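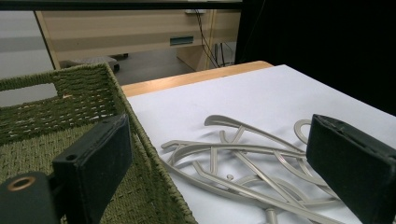 Green woven basket.

Cargo handling charges at Grovatico Airport for a small importer

Posted by Wanda Lindgren, May 17, 2023

Our company imports household goods in small consignments, usually under 200 kilograms, through the cargo terminal at Grovatico Airport. Since March the handling agent has billed us separately for terminal handling and for storage. The latest invoice came to 1,907 in total, although the goods were collected on the fourth day. I should be grateful if members could advise whether storage may be charged for the day of arrival, and to whom a dispute should be addressed.

Ferreira Freight Desk
The answer depends on the conditions of carriage and on the agent's published tariff. Many agents allow a free period, counted either from the arrival of the aircraft or from the time at which the notice of arrival is sent. Please request a copy of the tariff in force on the date of arrival, together with the time recorded on the notice.

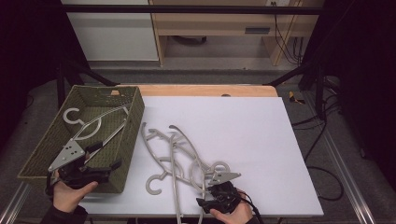

Where the two do not agree, a written objection should be sent to the handling agent, with a copy to the forwarder named on the air waybill. The airport operator does not normally take part in such disputes, as the agent holds its own licence for the terminal. Payment under protest will usually allow the goods to be released while the matter is reviewed.

Oda
We always pay it. It is 20 or so a day and not worth the letters.

Pira Import Services
I would agree with the first reply, with one addition. Check whether customs placed a hold on the consignment. Storage often continues to run during a hold, and the agent is then unlikely to reduce the charge. Your customs broker can supply the release time on request.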